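廃止措置の現場で「記録が合わない」とき――Dreltumの廃棄物管理担当者に聞く

原子力施設の廃止措置というと、原子炉本体の解体や大型機器の切断に関心が集まりやすい。一方で、工程の遅れを現場で調べていくと、原因が解体作業そのものではなく、発生した廃棄物の記録と区分の側にあることが少なくない。試験研究炉と関連施設の廃止措置を請け負うDreltumで、廃棄物の特性評価と記録管理を担当する技術者に話を聞いた。対象は、Usbyの旧燃料取扱建屋である。本人の希望により氏名は掲載しない。

担当者がUsbyの業務に加わったのは、建屋内の系統除染が終わり、配管と小型機器の撤去が始まる直前の6月だった。最初に取り組んだのは、撤去対象の台帳を作り直すことだったという。

「運転時代の機器台帳はありました。ただし、保守のための台帳であって、廃棄物のための台帳ではありません。弁の型式や交換周期は書いてあるのに、質量がない。材質は『ステンレス』としか書かれていない。放射化の計算にはコバルトの不純物濃度が要るので、この記載では使えません」

台帳上の機器は276点あった。このうち74点は、設置時の図面と現物の配置が一致しなかった。改造工事の記録が別の部署で保管され、図面に反映されていなかったためである。

「一致しないこと自体は珍しくありません。問題は、どちらを正とするかの手順が決まっていなかったことです。現物が正しいに決まっていると言う人もいますが、銘板の読み違いもあるし、撤去済みの機器の架台だけが残っている場合もある。現物確認の結果を誰が承認し、いつ図面を改訂するのか。そこを文書にするのに2か月かかりました」

現場の機材について、担当者の評価は慎重である。

「把持できるかどうかより、どう除染するかを先に聞きます。汚染区域に入れたものは、出すときに測らなければならない。表面に凹凸が多いと、拭き取り試験の代表性が落ちます。使い捨てのカバーを使えば本体は守れますが、今度はカバーが二次廃棄物になる。どちらにしても台帳に行が増えます」

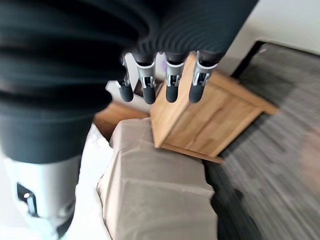

多指ハンドの指部。中節は銀白色の金属、指先は黒色。

二次廃棄物の見積もりは、Usbyの計画で最も修正の多かった項目だという。防護衣、養生シート、フィルター、拭き取り材が主なもので、当初計画では解体物の質量に一定の係数を掛けて算出していた。

「係数法は、解体物が重いうちはそれなりに合います。配管の細い区画に入ると合わなくなる。撤去する質量は小さいのに、作業員の入域回数は減らないからです。途中から、入域回数と作業区画の面積を変数にした式に切り替えました。式といっても単純なもので、表計算で足ります。入力する入域記録が正確なら、ですが」

入域記録と廃棄物の発生記録は、もともと別のシステムで管理されていた。前者は放射線管理部門、後者は廃棄物管理部門の所管で、作業区画の呼び方も異なっていた。両者をつなぐために導入したのが、記録管理ソフトウェアのBouazzaである。

「Bouazzaを選んだのは、項目の定義を後から変えたときに、変更前のデータがどう扱われたかを追えるからです。画面の使いやすさで選んだわけではありません。現場からは入力欄が多いと言われ続けていますし、実際に多い。必須項目を減らす改訂を2回行いました」

改訂で外れたのは、容器の外観に関する自由記述欄などである。反対に、測定器の校正期限は必須項目として残した。期限切れの測定器で得た値が後から見つかると、同じ期間に処理した容器を全て測り直すことになる。

測定そのものについても聞いた。クリアランスの対象となる可能性のある金属では、形状の影響が大きい。平板であれば表面の測定で評価しやすいが、曲がりの多い配管や弁の内部は検出器が届かない。

「切って開くか、容器に入れてまとめて測るかの二択になります。切れば測りやすいが、切断の手間と粉じん対策が増える。まとめて測れば早いが、容器内の偏りを不確かさに含める必要があるので、判定は保守的になります。Usbyでは口径で線を引きました。口径の小さいものは切っても採算が合わないので、容器測定に回しています」

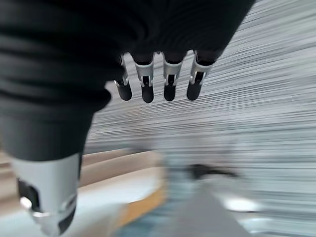
線引きの根拠は、着手前に模擬体で行った試験である。担当者は試験の段階で、測定時間だけでなく、容器への詰め方のばらつきも記録させた。詰める人によって充填率が変わり、それが遮へい効果の差として結果に表れるためである。

「詰め方の手順書には、図を入れました。文章だけだと『均等に』という言葉の解釈が分かれます。長いものを下に、短いものを上に、端面は交互に。そこまで書いて、ようやく結果が揃ってきました」

測定と区分を終えた容器は、敷地内の保管施設Pornanoに移される。ここでの制約は、線量よりも床荷重と配置だったという。搬入順に奥から詰めていくと、後で再検査が必要になった容器を取り出せない。

「保管は終点ではないので、取り出しを前提に配置を決めます。記録に疑義が出る確率の高い容器、たとえば核種組成の推定に頼る割合が大きいものは通路側に置く。積載効率は一割ほど落ちますが、再検査のたびにクレーンで何段も動かすよりはよい、という判断です」

規制当局への説明では、平均値よりも例外の扱いを問われることが多い。判定基準を下回った容器の分布を示すと、次に聞かれるのは、測定をやり直した容器の件数と理由である。担当者は、やり直しの記録を別ファイルにせず、最初の測定値と同じ画面に並べて残すようにしている。

「再測定が多いと印象が悪い、という意見は社内にもありました。ただ、別の場所に置けば、いずれ突き合わせの作業が発生します。最初の値、疑義の内容、再測定の値、採用した値と承認者。この五つが一行にあれば、説明は短く済みます」

人員の面では、運転経験者の退職が続いている。建屋の改造履歴を知る人への聞き取りは今も進めているが、記憶に基づく情報は台帳で別の区分にしている。

「聞き取りの情報は有用です。図面にない埋設配管の位置が、聞き取りで分かったこともあります。ただし、証拠としての重みは測定値と違う。備考欄に混ぜると、数年後には区別がつかなくなります。出所の欄を設けて、聞き取り、図面、現物、測定のどれかを必ず選ばせています」

今後の工程は、セル内部の機器撤去に移る。線量率が高いため作業員の滞在時間は短くなり、現物確認の多くを映像に頼ることになる。映像から読み取った寸法の不確かさをどう台帳に載せるかは、まだ決まっていない。

「寸法の基準になるものを一緒に写す方法と、複数の方向から撮って計算する方法を比べているところです。前者は単純ですが、基準物を置きに行く手間がある。後者は照明の条件に左右されます。セルに入る前に、除染済みの隣室で両方を試し、差を出してから手順書の初版を作ります」

手順書の初版は、放射線管理部門の確認を経て、セル内作業の申請書類に添付される予定である。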